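Ticket 964: Slow drain and gurgling on the ground floor laundry line, Plodmont house
Status: Resolved
Opened by: Qusai Rizk
Handled by: Tikside Home Help desk

First message

Hello there, and thank you in advance for reading all of this, as I know I tend to go on. I have a washing machine on the ground floor that empties into a standpipe in the wall, and for the last couple of weeks the water has been coming back up the pipe toward the end of the drain cycle. It doesn't flood, thank goodness, but it spits over the lip and leaves a puddle behind the machine that creeps out toward the hall carpet. The kitchen sink is on the other side of the same wall, and it gurgles at the very moment the washer is emptying. It sounds like somebody finishing a milkshake through a straw.

The machine is a Udano front loader that we bought in November, and before that we had a much older top loader in the same spot with no trouble at all. I mention it in case the new one pushes water out faster. My brother-in-law is convinced that's the whole story, but he also told me to pour a kettle of boiling water down there and that did nothing.

What I've tried so far:
- the kettle, as above
- a bottle of drain cleaner from the grocery store, left overnight
- running the washer on the short cycle, which spits just as much
- pulling the hose up a few inches, which seemed to help once and then didn't

I would love to avoid calling out a plumber if it's something I can do myself. I have a decent set of tools and a free weekend coming.

Reply from the desk

Hi Qusai, what a nicely detailed report, thank you! The gurgle in the sink is the most useful thing in it. When a fixture next door gurgles while the washer is draining, the two share a branch and air is being pulled or pushed through the sink trap. So we'd look either for a partial clog past the point where they join, or for a vent that isn't letting air in.

Please don't use any more drain cleaner. There may still be some sitting in the pipe, so run plenty of cold water from the kitchen tap before you open anything up, and wear gloves and eye protection when you do.

Could you tell us how wide the standpipe is, how tall it is above the floor, and how far the washer hose goes down inside it? And does the kitchen sink drain normally when the washer is off?

Second message

Good evening again. I got down behind the machine with a tape measure, which was an adventure in itself. The standpipe is 2 inches across and the top of it is 28 inches above the floor. The hose was pushed a long way down - far enough that I was surprised how much kept coming when I pulled it out. The sink drains fine on its own, maybe a touch lazy if I fill it right up and then pull the plug.

Before I started on the pipe I cleared the laundry things out and put down the bamboo board on the carpet in the next room, so I'd have something flat to set fittings on.
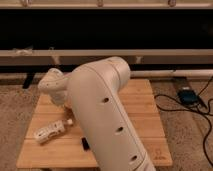
Steps we suggested

1. Pull the hose back so that only 6 to 8 inches of it sit inside the standpipe, and fasten it with the clip that came with the washer. A hose pushed down too far can reach the trap and block the very water it's trying to deliver.

2. Make sure there is a gap for air between the hose and the pipe. If anyone has wrapped tape or a rag around the hose to stop the splashing, take it off. We see this a lot, and it makes things worse.

3. Put a bucket under the kitchen trap, undo the two slip nuts by hand, and clean the trap out. Have a look at the washers while you're there and replace any that are cracked or flattened.

4. Feed a hand auger into the wall stub behind the trap, turning it slowly. When you meet something soft, keep turning until it gives, then draw the cable back and wipe it down as it comes. Go in a second time even if the first pass seemed to do the job.

5. Put the trap back, run the tap hard, and feel under each joint with a dry paper towel.

6. Run the washer on drain and spin with nothing in it, and listen at the sink.

Third message

Well, I've had quite a day! I did the steps in order, apart from stopping for lunch between three and four. The trap had a little grease in it but nothing dramatic. The auger (a Nieto one, borrowed from my neighbor) went in easily for a good stretch and then hit something that felt like pushing into wet bread. It took several goes. What came back on the cable was gray lint matted together with kitchen grease, and I won't describe the smell, except to say that my wife moved to the porch with her book.

After that I ran a drain and spin, then a full load of towels. Not a drop over the top, and the sink made one small burp and went quiet. Should I worry about the burp?

Reply from the desk

Wonderful news, and well done for going back in more than once. One small burp is nothing to lose sleep over. If it grows back into a proper gurgle, have someone check the vent on the roof for leaves or a nest. We'd ask you not to go up there yourself this time of year.

A mesh lint catcher won't fit on your hose if it ends inside the standpipe, but an inline lint filter will, and it needs emptying every few weeks. Wiping greasy pans with a paper towel before they go in the sink will help too.

Closing note

Jan 27, 2019. Customer reports 70 minutes of back-to-back loads with no overflow and no gurgle. Hose clip fitted, inline filter ordered. Closed at customer's request. He asks that we pass on his thanks to whoever wrote step 2, as there was in fact a sock around the hose.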